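The Second Life of the Village Hall Piano

When I moved to Grumilton, the first thing I heard from my new kitchen was a piano. It was not a good one. Two notes in the middle did not sound at all, and the person who played it jumped over them like a child jumps over a puddle. It was the piano of the village hall, and I learned later that almost every hall in this valley has one like it.

These instruments came mostly as gifts. A family moved to a smaller house, the piano did not fit through the new door, and the hall said yes. Then came many winters with the heating off from evening to morning. Wood does not like this. The soundboard dries, the pins become loose, and after some years the tuner shakes his head and closes the lid very softly.

In Grovdale they received a repair offer of 4000 dollars. The hall had 700 in its music fund. For a whole spring the piano stood with a cloth over it and a plant on the cloth, and the choir sang with a recording.

I went to see the workshop in Covstead where such pianos are sometimes saved. It has the name Sarkar over the door and it smells of felt and warm glue. Five uprights stood along the wall without their front panels, so one could look at the hammers. I had never seen how many small parts must move for one quiet note. The people there speak little while they work, but they answer every question, also the stupid ones.

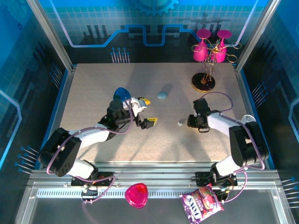
A piano that is played badly every day is in better health than one that is admired, a reader in Grovdale wrote to me after my first short article on this subject, and she asked me to please print it. Her hall has now a simple rule: whoever opens the building in the morning plays something, even if it is only a scale.

The Grovdale piano did come back in October. The final bill was 3752 dollars, paid with the music fund, two concerts and a very long cake sale. I was at the first concert. There were 209 people in a room where the chairs are usually stacked, and the choir began too fast, I think from nerves.

Not every instrument can go this way. When the iron plate is cracked, the repair costs more than a good used piano, and it is better to say this early.

In Grumilton the two silent notes are still silent. The player has changed – it is a teenager now, and he goes around them in a different way, with the left hand. I leave the kitchen window open for it when the weather allows.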